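Why I still buy at the market

Every December my family goes to Cunley to buy presents, and every December my daughter asks why we do not simply order everything from home. I have tried to give her a good answer. I will try once more, in writing.

Last time I wanted a winter coat. On the internet I found one for 790 crowns, with delivery in 2 days. In the covered market behind Trosell Street I found almost the same coat, and I paid more for it. My daughter thinks this was foolish. But I put my arms in four coats before I chose, and the woman at the stall told me that the first one was too narrow in the shoulders. She was right, and she lost nothing by saying so — I bought from her anyway. 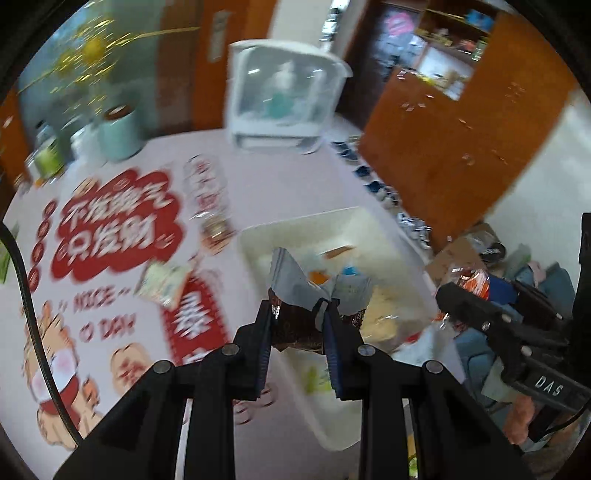

Page last changed: 20 January 2022

I do not want to pretend that the market is always pleasant. It is crowded, the toilets cost money, and some sellers call after you in a manner I dislike. The new Kernside centre is warm and has good parking. I go there also, mostly for shoes.

What troubles me is how quickly we accept that shopping must be without any talk. In Kernside I once spent 2195 crowns and the only words I heard were from a loudspeaker. At the market I know who will change a zip, and who sells honey from her own brother. When these people close their stalls, we will not find them on a telephone screen.

So my daughter may order what she likes. I will take the early bus to Cunley, with two empty bags.

Zdenka Dimitriou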